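List Home Threads Authors Search Log in

Subject: Re: Draft 7, tabletop handling rules for two-handed cells
From: Jana Dreßler
To: Sterar working list
Date: 16 August 2024

Dear colleagues,

Lutz Teuber wrote:
> Clause 13 says an operator may reach over the table "when the
> hands are idle." At the Kandmont site we cannot agree on what
> idle means. A hand that is holding an object is not moving, but
> it can still open or close. Please clarify before the vote.

Thank you for this comment. The editors accept it. The word "idle" will be removed from Clause 13 and replaced by "stopped and locked," as already defined in Clause 4. A hand that holds an object and is not locked shall be treated as active, whatever the size or weight of the object.

Two related points were raised by Flondale and are answered together.

First, objects may be placed on the table only while both arms are locked. This applies to soft and toy items as well as to tableware. Sites asked for an exception for light objects, and the editors do not support one.

Second, each site shall keep a written record of every stop made by an operator. Flondale submitted 474 such entries from nearly 3000 runs, and the form they used will be added as Annex B. The mug and plate task remains the reference task for all sites, with fruit-shaped items as the additional objects.
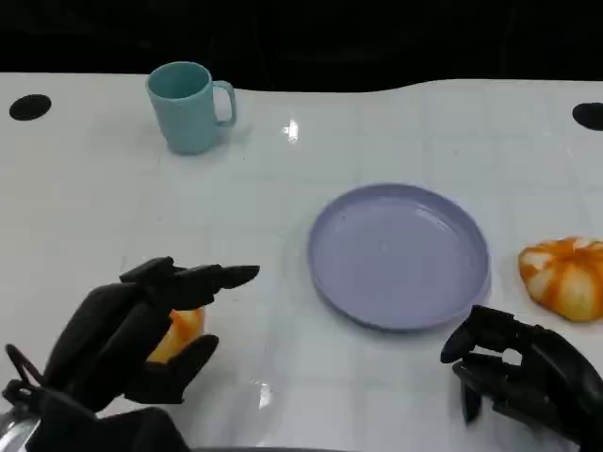
Sites are reminded that the rule on reaching covers both hands at once. If one hand is holding a piece of fruit and the other is open over the table, neither may be approached until the lock has been confirmed at the panel. Confirmation by voice from a second person is not sufficient.

Comments on the revised wording should be sent to this list by the end of August. Please quote the clause number in the subject line.

Jana Dreßler
Editor, Sterar handling rules

Comments (3)

schmieder_lab: We support the new wording. Will Clause 4 be sent out again with it?

L. Teuber: This settles our question. Kandmont withdraws its objection.

pkw: Annex B has no field for the operator's shift. Could one be added?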